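How to fold a pile of laundry on the bed (quick version)

Posting this fast, the dryer is beeping again. Xiuying Shao asked how I get through the weekend pile on a Monday night without a table, so – notes.

What you need

A bed. A flat piece of cardboard, side of a shipping box is fine. Maybe 13 inches wide for adult shirts, smaller for kids. That's it.

Before you start

Push the quilt up toward the pillows, all of it, one big heap. Don't bother making the bed first. Dump the clean stuff at the foot end and work in the space between.

Pull out the small things right away. Socks, washcloths, anything with strings. Strings get tangled in everthing so put them to one side and deal with them last.

Folding a dark top

1. Lay it face down, as flat as it goes. Dark colors hide creases, so run your hand over it – you'll feel them before you see them.

2. Smooth from the middle out to the edges. Corners curl, just tug them.

3. Cardboard goes in the center, top edge at the collar. Fold one side over it, sleeve back down along the side. Same on the other side.

4. Slide the cardboard out. Bottom hem up to the collar, then in half again if your drawer is shallow.

5. Set it up on the quilt, out of the way. Next one.

Big thin pieces are slower. Fold in half lengthwise first, then treat like a shirt. If it slides around on the sheet, put something with grip under it, a bath towel works.
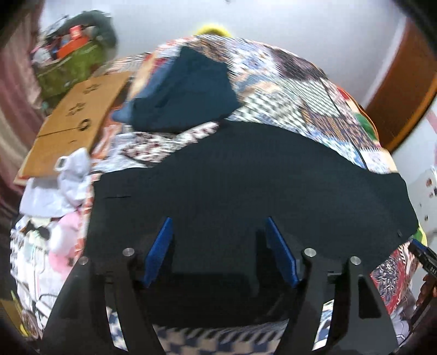
Go by color if you have a lot. All the darks, then the lights, then whatever is left. I find my eyes get tired switching back and forth.

Crumpled things: shake hard, twice, before laying down. Still bad? Hang it in the bathroom and move on, you are not ironing tonight.

Stacks go in the drawer standing up, fold side on top. Stuffed toys and cushions back on the bed at the very end, or they end up under evrything.

Whole load takes me nearly 2 songs per person in the house. Rongrong Peng does hers faster but she skips the socks.

Sheets with elastic are a separate post, probably in May.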